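双臂分拣单元 2927 安全与点检表(附备注)

地点:Gotbridge 二楼装配间,靠货梯一侧
单元名称:Stillby
控制软件:Husar
点检日期:2020年8月6日
点检人:邹金龙
陪同:Catinca Dinu(电气)、Valentin Cârstea(机械)
复核:Octavian Oprea

填表说明:结果栏只填“合格”“不合格”“整改后合格”“不适用”。上一版表格里出现过“还行”“凑合”“问 Marius”,这一版一律退回重填。备注栏可以随便写,反正 Octavian 会看,看完还会用红笔在旁边写字。

一、进场之前

1.1 单元状态牌已翻到“点检中”
结果:整改后合格
备注:牌子翻过去了,背面写的是“请勿投喂”。已换新牌。旧牌 Valentin 收走了,说要挂在自己工位。

1.2 操作席钥匙开关在手动位,钥匙由点检人随身保管
结果:合格
备注:钥匙在我口袋里。备用钥匙在抽屉里,抽屉的钥匙也在抽屉里,抽屉目前开着。请行政处理一下这个抽屉,最好赶在有人顺手把它关上之前。

1.3 Husar 已退出自动任务队列,无待执行任务
结果:合格
备注:队列里有一条去年11月排进去的任务,名称“测试测试最终”。已删除。删除时系统问我是否确定,我确定。

1.4 进入人员无松散袖口、挂绳、长项链
结果:整改后合格
备注:工牌挂绳是公司统一发的,安全规程也是公司统一发的,两者对挂绳的看法不同。今天大家把工牌塞进了胸前口袋。

二、急停与防护

2.1 操作席急停:按下后两臂均停止,复位后不自行恢复动作
结果:合格
备注:慢速和常速各试一遍。复位之后要在 Husar 里再点一次“使能”才会动,和手册一致。

2.2 后侧急停:同上
结果:不合格 → 整改后合格
备注:功能正常,按钮前面停了一辆物料推车,要先挪车才够得着。推车已移走,地上贴了黄黑胶带。上次贴的胶带还在推车轮子上。

2.3 Muro 护栏门联锁:开门即停,关门后需人工确认
结果:合格
备注:门的下合页响得厉害。Valentin 认为这是一种额外的声音提示装置,我认为是缺油。已上油。

2.4 护栏立柱地脚螺栓无松动
结果:合格
备注:靠货梯那根摸上去总像在晃,扳手上去之后纹丝不动。货梯经过时楼板有感觉,人站久了也有感觉。

2.5 三位使能手柄:松开停,握紧停,中间位可动
结果:合格
备注:手感比以前硬。Catinca 用左手试,我用右手试,结论相同。先不换。

2.6 光幕
结果:不适用
备注:本单元没有光幕。表格是从隔壁单元抄来的,这一条我们已经连续填“不适用”填到会背。请 Octavian 下一版删掉。
(复核批注:不删。万一以后装了呢。O.O.)

三、工作台与料盒

3.1 台面固定牢靠,两块板之间的接缝平齐
结果:合格
备注:用直尺横跨接缝检查,指甲划过去能感觉到一点,细线头也能感觉到一点,偶尔会卡进去。点检前先沿接缝刷一遍。刷子在台下挂钩上,请用完挂回去,上一把至今下落不明。

3.2 中间金属托盘定位正确,衬纸平整、干净、不翘边
结果:整改后合格
备注:托盘边沿反光,衬纸就是为了让视觉那边少闹脾气。旧纸起皱,换了一张。请勿用打印废纸的背面代替,字会透过来,Husar 曾经很认真地去抓一个逗号。
裁纸尺寸写在托盘底下。对,要看尺寸得先把托盘翻过来。

3.3 左右料盒共四个,位置与示教位一致,卡耳无断裂
结果:合格
备注:用定位块逐个靠过。右侧两个料盒换过边,外观看不出区别,装回去之后也看不出区别,只有示教点看得出区别。换回来了。

3.4 料盒内无异物
结果:整改后合格
备注:清出扎带头若干、半块橡皮、一枚不属于本单元任何部位的垫圈。Valentin 围着机器找了很久它是从哪里掉的,最后在自己的工具袋里找到了剩下那一包。

3.5 台面照明均匀,无直射相机的强反光
结果:不合格(不影响运行,列入整改)
备注:黄色料盒内壁在顶灯底下很亮。腕部相机靠近时亮斑会跟着画面跑,识别细线端头时尤其讨厌。建议给顶灯加柔光板。采购的答复是“灯是好的”。灯确实是好的。

3.6 台后地面电缆不在通行路线上
结果:不合格
备注:浅色电缆散在深色地面上,看得很清楚,绊人的效果也没有因此打折。需要线槽。线槽申请单已经交过,请采购这次别再问“为什么不走天花板”。天花板的问题请看天花板的点检表。

四、机械臂本体

4.1 底座螺栓划线标记无错位
结果:合格
备注:两臂底座每座 6 颗,划线全部对齐。左臂有一颗的标记是后来用另一种颜色补的,补的人没有登记。颜色很好看。

4.2 各关节外壳、螺丝、密封处无渗油、无裂纹
结果:合格
备注:左臂外壳擦干净了。擦之前我以为有一道裂纹,是一根头发。长度和在场所有人都对不上。

4.3 低速全行程运动无异响、无卡滞
结果:合格
备注:右臂第三关节在接近上限位的一小段有轻微的嗡声,电流曲线正常,与上次记录相同。继续观察。“继续观察”这四个字我们已经写了好几回,下次请写清楚由谁观察。
(复核批注:由你观察。O.O.)

4.4 运行时间与保养周期
结果:合格,接近到期
备注:每 2000 小时做一次大保养。Husar 显示左臂已接近,右臂还早。两条臂同一天上岗,左臂干得多是因为早期程序里凡是拿不准的活都派给左臂,后来没有人改回来。Valentin 提议两条臂一起做保养,停一次机就够。同意。

4.5 双臂干涉区设置有效
结果:合格
备注:两臂同时去够托盘中央时,右臂让左臂。礼让次序写在配置里,请不要因为看着不顺眼就调换,上次有人调了,结果两边互相谦让到超时。

五、夹爪与末端

5.1 夹爪指面清洁,指面纹路未磨平
结果:合格
备注:酒精擦拭,等干透再上电。指面纹路里塞的是绝缘皮碎屑,用木牙签剔,不要用镊子。牙签在蓝色盒子里,和午饭用的不是同一盒。请务必记住哪盒是哪盒。

5.2 两指对中,闭合后缝隙均匀
结果:整改后合格
备注:左臂夹爪略偏,松开指根螺丝重新对中,再按手册扭矩锁紧。对中用塞尺,之前有人用名片,名片的厚度取决于印名片那年公司的经营状况。

5.3 夹持力:夹住细线端头不打滑,也不压伤套管
结果:合格
备注:取报废线束试夹,线束带标签套,有红线、黑线和黄绿双色线。夹黑线端头的透明套管,提起、停住、放下,再夹,共 2 轮,放大镜下套管没有压痕。
试夹时另外几根线端会甩来甩去,这是线的天性。判定只看被夹住的那一根。腕部画面发糊的时候不要急着判,等它停稳。

5.4 掉料检测
结果:合格
备注:中途人为把线抽走,Husar 报“未持料”,臂停在原位等待。抽线的是 Catinca,手柄在我手里,臂当时是停着的。写这么详细是因为 Octavian 一定会问。
(复核批注:本来要问的。O.O.)

5.5 腕部相机固定牢靠,镜头干净
结果:整改后合格
备注:镜头上有一个完整清晰的指纹,采集质量优于门禁机。已擦。请拿相机的时候拿外壳。

六、线缆管理

6.1 臂上外走线缆无磨损、无死弯
结果:合格
备注:从末端摸到底座,整根摸,不要只看露在外面那一段。左臂接头附近的护套有点发白,用指甲刮不掉粉,暂定为外观问题。

6.2 线缆余量适当,运动中不拖台面、不挂料盒、不扫到托盘内物料
结果:不合格
备注:本次主要问题,写长一点。
左臂夹爪旁边那根黑色线缆留得太宽松,在托盘上方绕出一个大圈。臂伸到托盘上面时,这个圈就悬在电路板那一片,离上面的电容很近。目前没有发现刮碰痕迹,电路板边角也完好。
往上的另一根从相机模块顶部出来,往左跨过左上料盒,再弯回臂后。平时相安无事,料盒里有带细引线的小件时就要留神,线碰线,谁拖走谁不一定。
余量当初是 Marius Oprea 留的,理由是腕关节要转满行程。理由成立,只是满行程的姿态在现有程序里一次也没有用到。
处理办法:
(1)在前臂外壳上加一个可旋转线夹,把余量收到关节后方,托盘上方只留够当前姿态用的长度。
(2)Husar 里把腕关节软限位收窄到实际使用范围,再留一点裕度。先改限位,后收线。顺序反过来的话,请自己去买新线缆。
(3)不得用扎带把线缆直接捆死在关节上。去年捆过一次,捆得非常整齐,断得也非常整齐。
(4)改完以后低速走一遍完整循环,人站在护栏外看,重点看左臂从料盒到托盘这一段。
责任人:Valentin。Marius 旁听,可以发言。

6.3 末端接头锁紧,插拔标记对齐
结果:合格
备注:右臂那只接头要转到“咔”一声。没有“咔”就是没有到位。在货梯运行时操作的人请等货梯过去再听。

七、物料与静电

7.1 操作人员佩戴腕带,腕带测试通过
结果:合格
备注:三人均通过。Catinca 第一次没过,涂了点护手霜就过了。测试仪对皮肤状况的要求比公司体检严。

7.2 待处理线束在托盘内分开摆放,不与电路板压叠
结果:合格
备注:线束放右,板放左,中间留空。分支自然散开就好,不必逐根理直,理直了它也会自己弯回去。

7.3 试件与正式物料分开存放
结果:整改后合格
备注:试件盒上原来写“好的”,正式物料盒上写“真的好的”。已重贴标签。

八、整改汇总

托盘上方线缆余量:加线夹、收软限位(Valentin,Marius)
台后地面电缆:加线槽(采购,Catinca 跟进)
顶灯反光:加柔光板(采购,请重新看一遍 3.5)
备用钥匙抽屉(行政)
右臂第三关节嗡声(邹金龙,观察)

结论:6.2 整改完成之前,单元只允许低速运行,护栏内不得有人。低速的意思是 Husar 里那一档“低速”,与个人感受无关。

现场照片
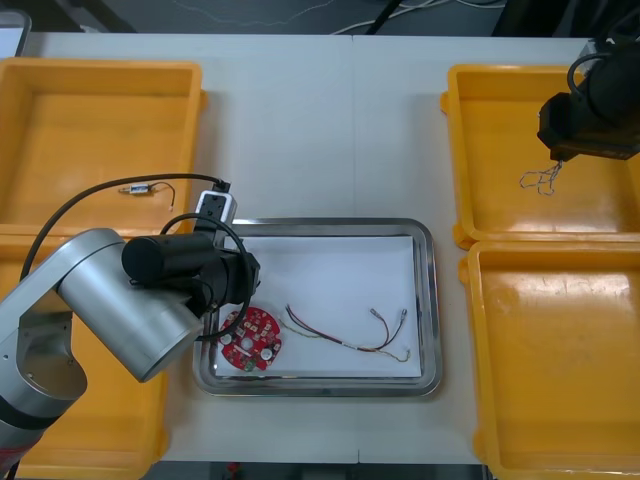
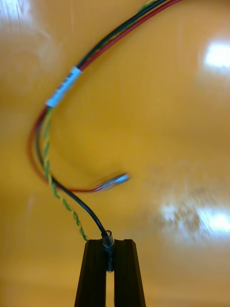 前一张:左臂线缆绕在托盘红色电路板一侧,见 6.2;后一张:腕部视角,夹爪夹着黑线端头的透明套管,见 5.3。

复核意见:同意结论。表内玩笑话下次压缩到一半,光幕那条保留。Octavian Oprea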